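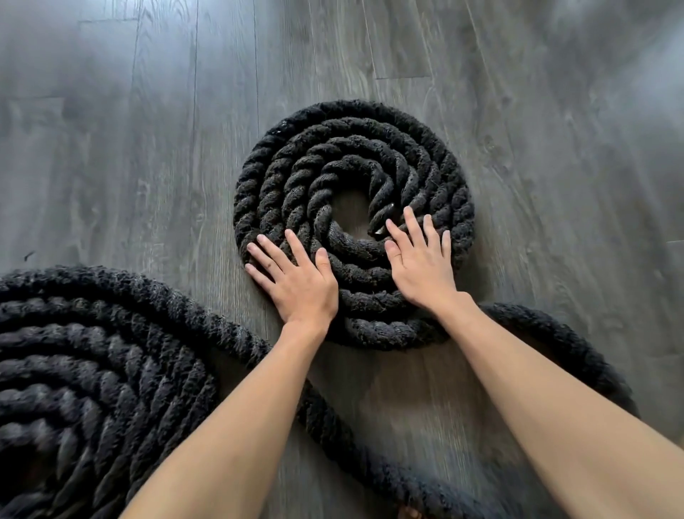 Coil pressed flat by hand, rest of the rope at lower left.

Flat rope coil domes in the middle when I let go
Posted by Trinh Tiêu, 2023-10-10

I am making a round floor mat from black three-strand rope, bought as a remnant. The plan is a flat spiral, stitched from the back, no glue on the visible side. While I hold it down with both hands it lies flat on the floor. When I lift my hands the center rises and the outer round creeps outward. The rope is stiff and quite hairy. I start from the inner end and wind clockwise. There is also a gap at the center that I can't close without the end popping up.

Finished diameter should be 740 mm. Is this a winding problem, or is the rope unsuitable? Should I stitch as I go or wind everything first?

Đức Đỗ
Most likely stored twist. Each round you lay by turning the coil, or by lifting rope off a pile, can add a turn to the rope, and three-strand shows it as lift in the center. Unwind it, stretch the full length out straight, fix one end and let the other rotate freely until it stops. Leave it overnight.

Then wind the other way and compare. For ordinary right-laid rope, clockwise is the usual direction for coiling, but check the lay before assuming. With the rope held vertical, strands that rise to the right mean right-laid.

Stitch as you go. Waxed polyester thread, curved needle, through one strand of each neighboring round, every 30 mm near the center and every 50 mm further out. Keep the work on the floor while stitching. If you pull the thread too tight the mat will cup - snug is enough.

On the gap: whip the inner end first, then bend it. A stiff rope has a minimum radius and you will not get below it. I leave the hole on anything thicker than 20 mm.

Skomeck
put a heavy board on it for a week. worked for mine

Olmont
The board alone did nothing for me, the center came back up in a day. Dampening the rope first did help, but mine was manila. If yours is synthetic, water won't change much. Burn a loose fiber outdoors: melts to a bead, synthetic; leaves ash, natural.

Also, trim the fuzz after stitching. If you do it before, handling raises more of it and you end up trimming twice.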